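Taming the Building Blocks: What Works at Our House

If you have ever walked barefoot through the den after bedtime, you already know why I am writing this one. Building blocks are wonderful. My two would play with them from breakfast until the streetlights come on, and I would never want to talk them out of it. But oh my, the picking up! I have tried just about every system there is over the years (drawstring mats, shoe boxes, a hanging thing with pockets that I would rather not discuss), and the one we have stuck with is so plain that I was almost embarrassed to put it on the page.

Start at a table. I know children love the floor, and mine still end up there half the time, but when it comes to cleanup, I scoop everything up onto the table first and sort from there. Your back will thank you, and so will your knees. A light-colored top is a real help, as red and yellow pieces show up on it beautifully, and you are much less likely to miss a little one. If your table is made in two sections, run a finger along the seam now and then, or better yet the edge of an old library card. You would not believe the cracker crumbs that come out of ours.

Next, get yourself one open bin. Just one to begin with, and no lid! Lids get lost, lids get stepped on, and a small child faced with a lid will set the block down next to the bin and call it done. Ours is a Kellarier I picked up in August, and I like that it is wide enough for two pairs of hands to drop things in at once without any elbowing.

Put the bin toward the back of the table and keep the blocks on the side nearer the children. Leave a good stretch of clear table in between. That open space is your sorting room, and it makes the whole job go faster than when the bin is jammed right up against the pile.

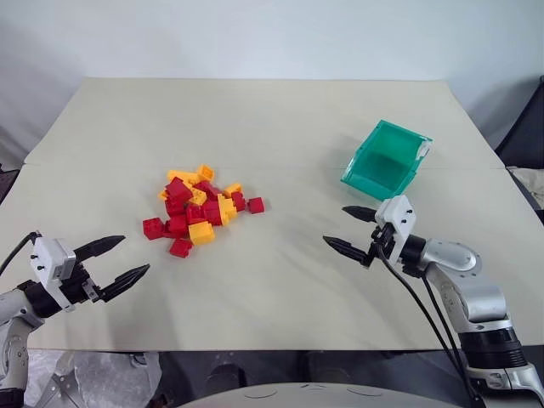 Should you sort blocks by color or by size?

By size, if you are going to sort at all. Children looking for a piece usually want a long one or a small one first, and they can pick out the color with their eyes once they have found the right shape. Color sorting looks lovely on a shelf and lasts until the next rainy afternoon.

For very little ones I skip sorting altogether, and everything goes in together. Once they are older you can add a second bin for the odd pieces, the slanted bits and the wheels and so on. My neighbor Khôi Phan keeps those in a bread pan, and I thought that was so clever that I went home and did the same.

Do take a minute to pull stuck blocks apart before they go away. I used to let the clumps go in as they were, and then there would be tears the next morning when somebody could not get them loose. Slide a thin, flat block under the edge and rock it gently. Please don't let them use their teeth (mine have tried).

Now, washing. I do ours every couple of months, or right after a cold has gone through the house. Fill the sink with lukewarm water and a squirt of mild dish soap, swish the blocks around with your hands, and go over the studs with an old soft toothbrush. The hollow undersides are where the grime hides, so give those a swipe too. Check the maker's directions first, and leave out anything with a battery or a sticker. Rinse, shake, and spread them hollow side down on a bath towel overnight. I counted ours the last time because my daughter wanted to know, and there were 114, with 4 more under the couch.

Wipe out the bin while the blocks are drying. A damp cloth is plenty, and then let it sit until the corners are good and dry before you fill it back up. If yours has picked up crayon marks, a little baking soda on the cloth will usually lift them, though go easy and try it on the bottom first.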